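How to Plan a Week in a Vacation Rental Without Wearing Yourself Out

By Nandini Kartha 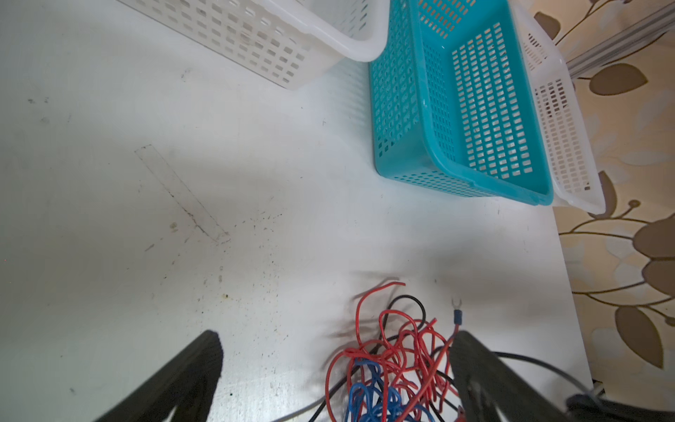
Plastic storage baskets on a white tabletop.

My family has been renting houses and little apartments for our vacations for 18 years now, and I still love the moment when you get the door open, put down the bags and go look at every single room before anyone has picked a bed. A rental gives you a kitchen, a place to hang the towels and somewhere to sit in your pajamas with a cup of coffee. It also gives you dishes to wash, though, and there's no front desk to call when you can't find the hot water switch! So over the years I have settled into a way of planning these trips, and since friends keep asking me for it, I've finally written it all down.

Step 1. Decide what kind of week you want

Before you look at a single listing, sit down with everyone who is coming and ask what they'd like their mornings to be like. I know that sounds like an odd place to begin, but mornings are where most of our family squabbles have started. My sister wants to be out walking at seven. My husband wants to read until lunch. When we stayed in Simau we were all in one big open room with the kitchen in the middle of it, and the early risers and the late sleepers were barely speaking by the third day. Now we look for a place with a door between the kitchen and at least one bedroom, and we are all much better friends.

Write down the must-haves and keep the list short. Ours says a real oven, a shady spot outside, and a grocery store we can walk to.

Step 2. Read the listing slowly, and then read it again

Look at the map before you look at the price. "Near the beach" can mean a stroll down the lane or a climb back up a very long hill with a cooler. If the listing shows only a circle for the location, write to the owner and ask for the name of the closest cross street. Most owners are happy to tell you.

Next, look for the things that are missing. If there are six photos of the garden and none of the bathroom, ask about the bathroom. Check whether the beds are doubles or twins pushed together, whether sheets and towels are included, and what time you can get in. Ask about stairs too, if anyone in your party has a bad knee (I do, the left one, and the house in Kiltik had a spiral staircase I will remember for the rest of my life).

Step 3. Add up the whole cost

Take the nightly rate, then add the cleaning fee, the booking fee, any local tax and the deposit. A place that looks like a bargain for two nights can turn out pricey once the cleaning is added on, and the same place may be a very good deal for a full week. We put down a deposit of 200 dollars on our last rental and got it back after we left, but I always make a note of the amount and of who is supposed to return it.

Step 4. Write to the owner with your questions

Send them all in one message, well before you pay the balance. Mine usually goes something like this:

Hello, we are looking forward to our stay. Could you tell us where to park, how to pick up the key if we arrive after dark, and whether there is a coffee maker, and what kind? Is there a sharp knife in the kitchen? Thank you so much.

Don't feel silly about the knife. I have cut up a watermelon with a butter knife and I don't recommend it. Save the answers somewhere you can read them without an internet connection, or do as I do and print them out and tuck them in with the tickets.

Step 5. Plan three outings and leave the rest alone

For a week away, I choose 3 things we would be truly sorry to miss and put each one on its own day, never on the day we arrive. Everything else goes on a "maybe" list on the refrigerator. In Satness we had planned a boat trip, the old town and a long lunch, and what we ended up talking about all winter was the evening we stayed in, made far too much pasta and played cards on the porch until the moths drove us indoors.

Step 6. Pack a small kitchen bag

You don't need much. Ours holds:

Salt, pepper and one favorite spice
A dish towel
Coffee and tea for the first morning
A few zip bags for leftovers
A corkscrew
Dish soap in a travel bottle

Put in something easy for the first supper as well, because the shops may be closed by the time you get there. Eggs and a loaf of bread have saved us more than once.

Step 7. Leave kindly

On the last evening, eat up what you can and take the trash out. Open the drawers and look under the beds for socks and chargers. Take a quick photo of each room before you lock up, and if you broke a glass, say so in your thank-you note. At the Sánchez place we owned up to a cracked bowl, and the owner wrote back the sweetest message and invited us to come again in June.

We did go back, of course, and brought her a new bowl. It's blue, and a little bigger than the old one.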